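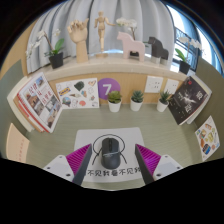
My desk as of tonight. Mouse, white pad, the three succulents at the back.

Reading time: 2 min

miltine_desk
Looking for opinions on the plants. I have three small succulents in white pots along the back of the desk, against the wood-toned panel, with books on the right. The desk is in a shared office and the nearest window is 8 feet away. I've had them since December. The one on the left has put on a lot of leaves and is now growing over the purple 7 on the panel. That's my desk number and people use it to find me. Do I trim it, move it or leave it?

c_kinsella
Leave it. You can still read the 7.

rizwank66
I'd move it. Broad leaves like that will keep spreading and the pot is small. Swap it with the blue-green one in the middle. A tight rosette like that won't reach the sign.

tovar
Don't trim. You'll get a stub where you cut and it takes months to look right again. Swapping is fine.

My bigger question is light. 8 feet from a window is not enough for any of them.

c_kinsella
Depends on the window. Mine sit further back than that and have been fine for 2 years.

tovar
Which way does yours face?

c_kinsella
South.

tovar
Then that's why. OP, which way is yours?

miltine_desk
East, and there's a building across the street. Sun until 10 am or so. There are ceiling lights on all day.

tovar
Ceiling lights do very little. I'd take them to the window every evening, or buy a clip-on lamp and run it while you work.

jamila.m
Carrying three pots back and forth every day is a good way to drop one. Get the lamp. Also, is the right-hand pot leaning? It looks tilted next to the books.

miltine_desk
It might be. I'll check what it's sitting on. The books get shoved along when I put one back.

jamila.m
Put a bookend there. Stivus sells a plain steel one that doesn't slide much.

rizwank66
Do the pots have holes in the bottom? If they don't, go very light on water. I lost a whole row that way.

miltine_desk
No holes. I give each one a couple of spoonfuls when the soil is dry all the way down.

rizwank66
That's OK. I'd still repot in spring.

sandamali_g
Off topic, but where is the mouse pad from? I can read part of the Chinese on it and I like the line drawing.

miltine_desk
It was a gift from Moushumi on our team. I'll ask her. I've decided to swap the left and middle plants and order a lamp. I'm not trimming anything for now.

c_kinsella
I'd still leave it where it is, but it's your desk.

We use cookies to keep you signed in and to remember your settings. Accept / Manage choices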